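Speaker notes, Prukari project: teaching by hand and teaching by remote control
8 min read

Opening. Thank the organizers and say my name slowly. Say that Kiyoshi Hirose did the half of this work that I will speak about first, and that mistakes in the explanation are mine.

Start with the question, before any numbers. If we want a robot to learn a task, who should move the arms, and from where? At Plaston we tried 2 ways. In the first way, the teacher stands next to the robot, holds its forearm and pushes it through the motion. In the second way, the teacher sits at the Clasum station and moves two small arms, and the robot follows. Give the audience a moment here. Many of them know only one of the two ways.

Teaching by hand. Say the good part first. The teacher feels the weight of the arm and the contact with the object, so the motion is gentle. New teachers could begin on the same day. Then say the bad part. One person has two hands, and a robot with two arms needs both of them on the metal, so the teacher's body comes in front of the head camera very often. In our first recordings the policy learned from many pictures of Kiyoshi's sleeve. (Wait, people usually laugh. If they do not laugh, go on.)

Remote control. The teacher is out of the view, so the pictures at training time and at running time look the same. This was the main reason we changed. The price is that the teacher loses the feeling in the fingers. Hideaki Honda, who trained our teachers, asked them to watch the gripper opening on the screen and not trust their hands. I did not believe this would help, but it helped.

Numbers, keep short. We collected some 3,000 demonstrations between December and the end of the project. Of the 29 teachers, 5 had used a remote station before. Do not compare with other groups, we did not measure in the same way.

Work on the floor. This is the part I care about most, so do not hurry. Tables are comfortable. The height is known and the light is good. On the floor, near a wall, the arms must go down far and come close to each other, and the teacher has to think about the elbows also. A soft bag changes its shape each time it is touched. We told teachers to move slowly until both grippers are near the object, and to stop there for one breath before closing.
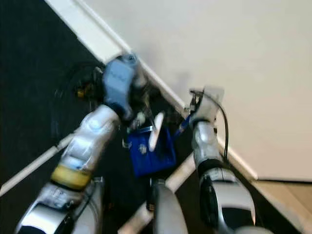

The one breath is important for the data too. When the arms move fast, the head camera gives blurred pictures, and the model cannot learn much about where the fingers should go. A short stop gives some clear ones. We did not throw away the fast parts, we only gave them less weight in training.

Mention the Usuga labeling tool here if there is time. If there is no time, skip to the questions.

What I would do differently. I would let every teacher try by hand for one hour before the remote station. They learn where the joints stop, and later they do not fight with the arm. I would also write down failed attempts with a reason, even one word. We have many failures with no note and I cannot use them now.

Questions. Somebody will ask about force feedback. Answer: we did not have it, we would like it. If the question is about cost, give it to Kiyoshi.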